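The laundry on Darell Street that still folds by hand

The owner of Hastik Laundry does not like the word "boutique." She has heard it from customers and once from a bank, and both times she let it pass.

"We wash clothes," she says. "People bring a bag in, they pick a bag up. I don't know what else you would call it."

She took over the shop from her aunt, who had run it under the same name and with most of the same customers. It has 304 regular accounts now, a mix of families, two barbershops and the Bastos guesthouse, which sends its sheets over every morning. She keeps the accounts in a paper ledger and copies them to a computer at night.

I asked what had changed most since her aunt's time. She said cotton.

"It's thinner. A T-shirt used to last through years of washing and you could cut it up for rags after that. Now the collar goes first, then the side seams twist. I can wash it cold and dry it low and it will still twist."
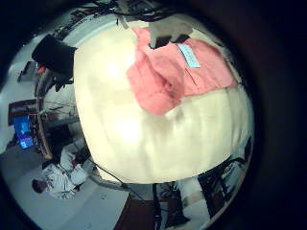
Salmon-pink cloth over a cream-white piece.

Her prices went up in August for the first time in 3 years. A letter went out with every bag, and she expected to lose people. A few did leave. Most paid and said nothing, and one man wrote back to ask why she had waited so long. She still has that note in the ledger.

The work starts before six. Guesthouse sheets go in first, then darks, then whatever needs care. She sorts by weight as well as color, a habit from her aunt, who thought heavy towels beat the life out of anything lighter.

"She was right about that," the owner says. "She was wrong about bleach. She used bleach on everything. I have customers who still ask for it and I tell them no."

What she uses on stains depends on the stain. Grease gets dish soap and an hour's wait. Blood gets cold water. For wine she wants the item the same day, and she is tired of being handed tablecloths that have sat in a closet since the party.
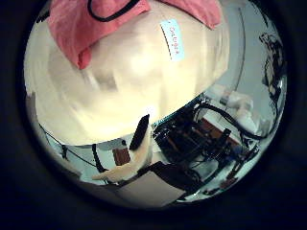 Folding takes up most of the afternoon. She tried a folding board for shirts and gave it up after a week, saying it made every shirt the same width whether it suited the shirt or not. New staff learn on pillowcases and move up to fitted sheets, which she admits she still finds annoying.

There was an offer last year from Dinano, a pickup service that wanted small laundries to take its overflow. She looked at the rate and turned it down.

"They wanted 200 pounds a day, next-day return. I could do it for a month. Then somebody's back would go."

She has no plans for a second shop. The dryer nearest the window needs a new belt, and she would like to repaint the front before winter if the weather holds.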